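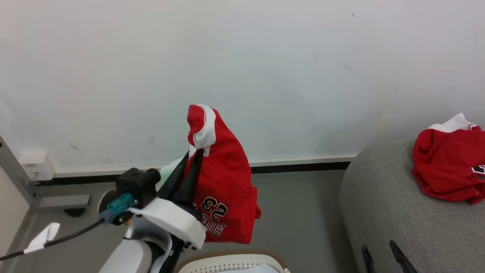

Cempaka Hutapea wrote to me that an open day tells you how well a company can run an open day, and that I should go on a quiet afternoon instead. I went on the Friday anyway, in September, at four o'clock, when the school groups had gone home. This review covers the Grindlow laundry arm as shown at the Norðdahl open day. I did not buy one and I have not had one in my house.

The Grindlow is a two-arm machine meant to pick up clothes and put them where you want them. It does not wash, dry or fold. The people at the stand were clear about this, and I give them credit for it, since the poster at the door said "laundry help" and left the rest to the visitor.

The demonstration used red basketball jerseys, a gray sofa and a basket. Jerseys are a fair choice. The fabric is slippery, the numbers are printed on thick, and the whole thing hangs in an odd shape when it is held by one spot. A towel would have been easier. I would have liked to see socks as well, but there were no socks on the program.

I watched two full rounds. In the first, the arm came down over the jersey, stopped for a moment, closed, and lifted. The lift is slow. If you are used to grabbing a pile of clothes and walking off with it, you will find it hard to watch. The hold was good, though. It had a pinch of cloth and kept it, even with the rest of the shirt hanging down and turning a little.

The second round went less well. The arm closed on a fold, came up with nothing, and had to start over. The operator left it alone and it got the jersey on the next try. I was glad they let us see that. At the Stendeck show last year a man stepped in every time something slipped, and I left with no idea what the machine could do by itself.

Noise was better than I expected. You hear the motors when the arm changes direction, and there is a click when the hand closes. I could talk over it without raising my voice. I would not run it next to a sleeping baby.

The software is called Ello and it runs on a tablet. You pick a job, pick a place to put things, and press start. There was also a screen showing what the hand camera sees, and I spent more time on that than on the robot.

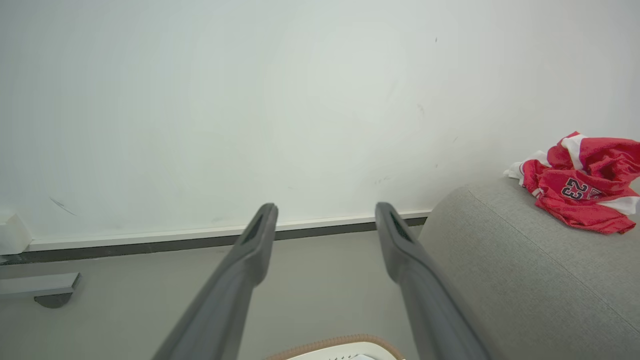 Gaspard Bouvier thought the hand view should be on the home page of the app, and said so to the operator twice. I agree with him. From where visitors stand you mostly see the back of the arm, and you can't tell if it is lined up with the cloth. On the screen you get the two fingers and whatever is past them, and it makes sense right away. At present the view is three menus down.

A few smaller points. The stop button is large and easy to reach. The tablet text is too small. The printed guide is 41 pages, and the part on setting up the basket is good – the part on cleaning the fingers is one paragraph and says to use a dry cloth. I asked what happens if the fingers get lint in them and was told to use a dry cloth.

The price on the sheet was 417 a month on a lease, with a setup fee of 200. That is a lot for a machine that moves clothes from one place to another. For a small laundry or a care home with the space for it, I can see the case. For a family home I would wait for a version that folds.

Visits are free but you have to book a slot, and each one lasts 33 minutes. Parking is behind the building. Ask for the hand view when you get there, and stand on the left side if you can.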